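Fetby work towel, olive. Two months in

Quick one, I have a car to load. Bought these in the 2-pack from Hatdale when my old shop towels finally gave up. Paid $13 for the pair, which felt like a lot for something I was going to wipe hands on. Still does, a little.

**Color.** Dark olive green. Picked it because it hides coffee and bike grease and so far it does. Site photos made it look more like moss, so if you want a bright green, skip it. Karine Desjardins got the sand one and hers looks terrible already.

**Feel.** Stiff out of the bag. Smelled like a new tent. Washed them twice before they'd soak up anything, first wash the water just sat on top in beads. After that, fine. Good, even. Takes a full spilled mug and doesn't drip on the way to the sink.

**Folding.** Ok so this is where I'm picky. I fold everything on a flat table and I want corners to meet. One of mine is square, the other is off by a finger width on one side, so it never stacks right. Wrote to Fetby, got a nice reply from Jade Doucette offering a swap, haven't gotten around to it – my fault not thiers. 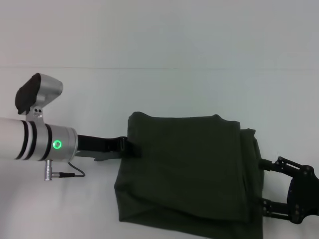 *The olive on a plain white table. Darker than the shop photos.*

Lint: bad for the first week, then it stopped. Do NOT put them in with black pants. I did. Lint roller for days.

Shrinkage, some. Mostly lengthwise. I dry on low now and it hasnt gotten worse.

The hanging loop is tiny and sewn into the hem. Fits a small hook, won't go over the big pegs in my garage. Stallanar's loop is twice the size and theirs cost less, but the Stallanar towels went thin on me by May last year, so I'm not going back.

Good: color, soaks up a lot, hem stitching is all still there.
Bad: lint, the crooked one, that loop.

Four out of five. Would be a 4.5 if both were square. Will buy again if they do a bigger pack, and I'll update when I finally send the crooked one back.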